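Courses > Food and Consumers > Unit 6 > Handout: Reading the Date on the Package

Unit 6. What a date stamp tells you, and what it doesn't

Read this before the seminar. The Ilden survey tables are in the course folder and I won't reprint them all.

Most people treat the date on a package as a measurement. Somebody in a white coat tested the stuff, found the day it turns, and stamped that day on the wrapper. I'd like you to drop that picture before we go any further. For most shelf goods the date is a decision made by a company, sometimes with good testing behind it and sometimes with very little, and the stamp looks the same either way.

1. Kinds of date

A production date says when the thing was made or packed. It is the plainest of the lot and the one shoppers most often misread, taking it for an expiry date and throwing out food that is perfectly fine. A "best before" date is a claim about quality: taste, crunch, color. A "use by" date is meant as a claim about safety and belongs on things like fresh meat. Then there are lot codes, which help the maker trace a batch and are no use to you at the kitchen table, though people try.

Which wording is required, and on what, depends on the country. Don't write "the law says" in your papers without saying whose law.

2. Where the number comes from

The textbook answer is shelf-life testing. You store samples, open them at set times, and have a panel taste them. Or you store them warm to speed things up, then work backward to normal conditions. The second method is cheaper and much shakier. It assumes that whatever goes wrong at high heat is the same thing that goes wrong slowly in a cupboard. For fats going stale that may be near enough. For a cracker that goes soft because the seal lets in damp air, it may tell you next to nothing.

The unofficial answer is that someone looks at what competitors print and picks something close. I can't prove how common this is. Neither can the people who say it never happens.

3. The Ilden survey

Imke Kröger's survey is cited in nearly every student paper I get, usually for the claim that households "waste food because of dates." Look at what was done. Forms went to 1189 households and 219 sent back a complete food diary. Those who finished were people willing to write down everything they threw away, and I doubt they are much like the ones who weren't. The diary also offered "past date" as the first box on the list of reasons. Put a different reason first and I suspect you get a different headline.

Kröger says most of this herself, in the limits section, which hardly anyone quotes. Her own conclusion is careful: the date was the reason given, and a reason given isn't always the reason. Someone who never liked the soup may be glad of a stamp that lets them bin it.

4. The Clakach trial

Clakach, a small grocery chain, took the dates off part of its dry goods range for 60 days and reported that waste in its stores fell. Fine. But store waste is what the store throws out. If shoppers carried older stock home and threw it out there, the trial would count that as a success. Home waste wasn't measured. Diekmann's reply paper makes this point at too much length, but the point is sound - read the first four pages and skip the rest.

The chain also cut its orders in June, halfway through the trial. Fewer goods on the shelf means fewer goods to throw away, with or without dates.

5. What a shopper can use

Less than the leaflets promise. Storage matters more than most stamps admit, and an opened package is on a different clock from a sealed one. The Teltau leaflet tells people to "trust your senses," which is good advice for stale chips and bad advice for anything that can make you sick without smelling odd. I would not hand it out as it stands.

Placement matters too. A date in pale ink on a seam, or squeezed in among small print, may meet the rules and still go unread. We have very little decent work on this, and it would make a good term paper.

For the seminar

Bring one packaged item from home. Find every date and code on it and write down what you think each one means before you look anything up.

Write almost 300 words on either the Ilden survey or the Clakach trial. Say what result would have changed the author's mind. If you can't find one, say that.

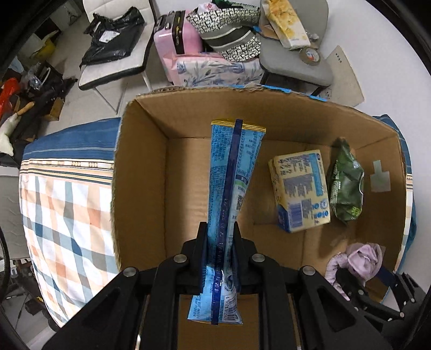 Fig. 1. Date characters stamped along the back seam, with "2026" among them.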